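Home | Boards | New posts | Search | Log in

Skinevau Boards » Automation » General

Are machines ready for fiddly chores yet? (wrapping, folding, sorting parts)
Reading time: 4 minutes

torque_and_sons
Posting from the packing end of a small shop. We do hardware kits and, from August on, gift packs. The boss came back from Flarnport convinced that a two-arm cell could take over the gift packs by next season. I have been asked to write a page on whether that's realistic. My view at the moment is no, but I'd like better reasons than a gut feeling. Rigid boxes I'd hand over tomorrow. Paper, foil and ribbon I would not.

millrace
Your gut is fine. Rigid part, known pose, flat surface: solved, and has been for ages. Sheet goods with no fixed shape are a different class of problem. A carton has six numbers for where it is. A crumpled sheet has as many as you care to measure. Everything that follows, grip point, fold line, tension, depends on a state you can't fully see.

offcut_309
Disagree with the "different class" talk. People said the same about laundry and there are cells folding towels now. Slow, but they fold. We trialled a Sullitz arm on bagging and after 18 shifts it was keeping up with the slower half of the line.

millrace
Towels are a generous test. Same size, same cloth, no memory. Foil keeps every crease you put in it, so a bad grab is permanent. You can shake out a towel and start again. And bagging is mostly gravity.

torque_and_sons
@offcut_309 what did the Sullitz do when a bag stuck to the next one?

offcut_309
Stopped and called for a person. Two bags stuck together was most of our downtime. Colour of the light on the post went amber and somebody walked over.

benchvise_ca
I work on the data side, so some bias here. The gap is in the hands, and most groups are going after it by recording people. You put a tracked glove on someone, sit them at a table, give them ordinary stuff to handle and log hand pose against video. No robot needed at that stage. The hope is that enough of it covers the cases you'd never think to program, such as how a person holds a small item with the fingertips while loose paper is lying underneath.

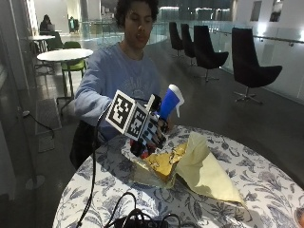 The weak spot is force. Pose tells you where the fingers went and very little about how hard they pressed. With paper, the pressing is half the job. A model trained on pose alone will put its fingertips in the right place and then tear the sheet or let it slip. Tactile sensing helps, but the sensors wear out and drift, and every lab calibrates them differently.

millrace
Agreed on force. I'd add cable drag and glove bulk. People move differently in instrumented gloves, so you are recording a slightly clumsy person to begin with.

benchvise_ca
True for the first few minutes. They settle. I'd take a slightly clumsy person over a perfect simulation of paper, which doesn't exist.

offcut_309
How much data are we talking about before it does anything useful on a floor?

benchvise_ca
Depends on how narrow the task is. One set I know of, called Ñahui, has 1,129 recorded runs and the policy from it does one fold on one paper stock, most of the time. Change the stock and it falls over. I wouldn't plan a season on that.

drywall_dan_not
Household side, for balance. I have a robot vacuum and a dishwasher. The dishwasher works because somebody redesigned the job around the machine: racks, tabs, a sealed box. If torque's boss wants automation, change the pack. Pre-creased carton with a lid, printed on the outside, no loose paper. An ordinary pick and place unit handles that.

torque_and_sons
Customers pay extra for the paper, unfortunately. That's the whole product.

drywall_dan_not
Then you've priced the hard part correctly — leave it with people and automate either side of it. Carton erecting, labelling, palletizing.

offcut_309
I'd still ask for a paid trial. Vendors will tell you anything in a showroom. Send them your real foil, your real ribbon, and a box of items in mixed shapes, and ask for cycle time including stoppages. If they only quote cycle time between stoppages, you have your answer.

millrace
Seconded, and get the definition of a good pack in writing first. We lost 2 weeks arguing over whether a visible wrinkle was a reject.

torque_and_sons
All useful. I'm going to write it up as: carton erecting and labelling yes, wrapping no, paid trial on ribbon cutting only. Will post whatever the Flarnport people say about including stoppages in the figures.

benchvise_ca
Ask them about paper stock changes too. Same question, separate line on the sheet.

Back to top | Contact the moderators | © Skinevau Boards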